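Skip the Resort Shuttle in Drornadcombe

By Keegan Marchand
December 15, 2024

Most people who visit Drornadcombe see very little of it. They land, get on the resort shuttle, and stay behind the gate until the shuttle takes them back. I did the same thing on my first trip, and I think it was a waste of money.

The town bus leaves from outside the arrivals hall and stops at the harbor, the market and the old customs house. A room near the harbor cost me 17 dollars a night more than I had planned in May, but it had a small kitchen, and I ate breakfast there every day.
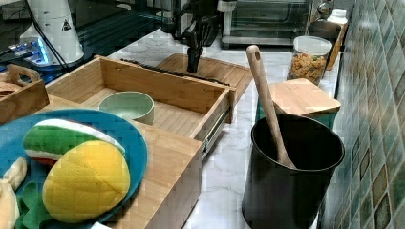 Travel > Opinion

The usual argument for the resort is that there is nothing to do in town after dark. That depends on what you want. The bars close early. The Robichaud, on the harbor road, serves fish stew until it runs out, and people sit outside and talk for two hours over one bowl. If you need a dance floor, go to Lustora.

Kirsten Nguyen, who runs walking tours there, told me her groups are mostly day visitors off the ferry. The resort has 335 rooms and sends her almost no one. It sells its own tour, by van, with a stop at its own gift shop.

I don't blame families with small children for wanting a pool and a fence. Everyone else should book in town and take the bus.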